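Hilo: he ido a la jornada de puertas abiertas de Dastier, en su nave de Venham. Seis horas, dos cafés y un plátano. Abro hilo.

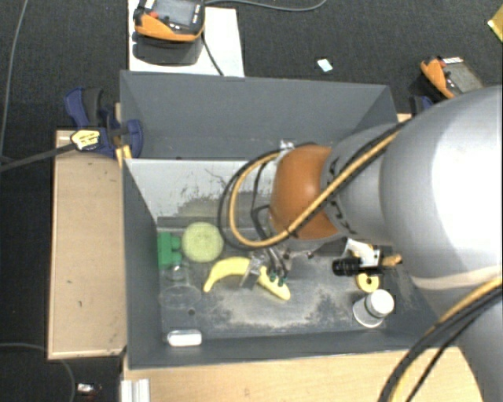

1/ El plátano
La primera parada de la visita es el puesto de agarre. Un brazo industrial como para mover lavadoras, inclinado con toda su majestad sobre una pieza de fruta. Alrededor, en la misma caja gris, un bloque de construcción verde, un recipiente transparente, un bote blanco. Mi cajón de la cocina, pero con presupuesto.

2/ El público
Éramos un grupo mixto: gente de logística, estudiantes, un par de familias y yo, que iba "a tomar notas". A los dos minutos estábamos todos en silencio mirando una fruta. He estado en finales de copa con menos tensión.

3/ La pregunta
La hizo un niño, claro: "¿y por qué no lo coge con la mano?". El guía respiró hondo y dijo que era una pregunta muy buena. Por el tono, se la hacen en cada turno.

4/ La respuesta, en versión corta
Una caja llena de piezas idénticas lleva años resuelta. Lo difícil es el cajón de sastre: cosas blandas, transparentes, redondas, una encima de otra. El plátano es curvo, se magulla y cada uno sale como le da la gana. Como proveedor, un horror.

5/ Lo transparente
Me quedé con esto porque no lo sabía: los recipientes transparentes traen de cabeza a muchas cámaras de profundidad. La luz los atraviesa o rebota donde no debe y el sistema ve un agujero, o el fondo de la caja. Me consuela. Yo me comí la puerta de cristal de la recepción al entrar.

6/ Los cables
Nadie te prepara para la cantidad de cable que lleva un robot por fuera. En los vídeos promocionales son criaturas lisas y serenas. De cerca llevan un lazo amarillo enorme y bridas negras a cada tramo. Pregunté por qué tanta holgura: si el cable va justo, la muñeca gira y lo arranca. Dicho con la cara de quien ha comprado cables de repuesto.

7/ Las cajas
La del plátano, muy gastada por dentro, con arañazos y rozaduras en la pared y en el fondo. Me gustó más eso que la presentación entera. Una caja impecable en una demo me da la misma confianza que una cocina impecable en un restaurante a las tres de la tarde.

8/ La sujeción
Hay sargentos azules en la mesa, como los del taller de mi abuelo. Brazo de no quiero saber cuántos miles, y al lado un apriete de ferretería de toda la vida. Si la caja se desplaza unos milímetros, el robot va a buscar las cosas donde estaban antes. Yo hago lo mismo con las gafas.

9/ Las cifras
Había un panel con números y nadie que los explicara, así que los copié: 1,101 intentos registrados con objetos variados y 46 objetos distintos en el catálogo de pruebas. No ponía cuántos intentos habían salido bien. Pregunté. Me ofrecieron un folleto.

10/ El folleto
Papel bueno. Sale "sinergia" en la portada y en la contraportada. El porcentaje de aciertos, en ninguna de las dos.

11/ El simulador
Segunda parada: un programa que se llama Uvell, donde ensayan los movimientos antes de pasarlos al brazo. Nos dejaron probar. Conseguí meter la pinza virtual dentro de la mesa virtual, cosa que según la chica del puesto "en teoría no se puede". Me voy con un logro desbloqueado.

12/ La parada de emergencia
Charla de seguridad de 11 minutos, la mejor parte del día, y lo digo en serio. El mando de programar lleva su botón rojo, y quien está con el brazo tiene que saber encontrarlo sin mirar. Hicieron practicar a una voluntaria con los ojos cerrados. Falló la primera y acertó la segunda. Aplauso cerrado, mayor que el del robot.

13/ El café
Máquina de Visser, automática, pantalla táctil. Se atascó con el tercer visitante. En un edificio lleno de ingenieros de automatización, la arregló el señor de la limpieza con una palmada lateral. No había panel con cifras para esto.

14/ El turno de preguntas
Alguien preguntó si esto quita puestos de trabajo. Respuesta: "los transforma". Alguien preguntó en qué. Respuesta: "es una conversación muy interesante". Pasamos a la siguiente pregunta, que era por el aparcamiento.

15/ Lo que sí me convenció
Una de las técnicas, ya sin micrófono, contó que se pasa buena parte de la semana mirando agarres fallidos, uno por uno, y apuntando el motivo: resbala, choca con la pared, coge dos a la vez. Más de 590 fichas lleva. Le habría escuchado una hora. Le dieron cinco minutos, entre el folleto y el autobús.

16/ Lo práctico, por si vais
Repiten en abril. Hay que apuntarse en la web, calzado cerrado obligatorio (mandaron a uno a casa en sandalias). El grupo de la mañana es más pequeño y se ve mejor. Llevad chaqueta, que en la nave hace un frío tremendo.

17/ Edito porque me lo estáis preguntando todos: no, no sé qué hacen con el plátano al acabar el día. Lo pregunté. También me dieron un folleto.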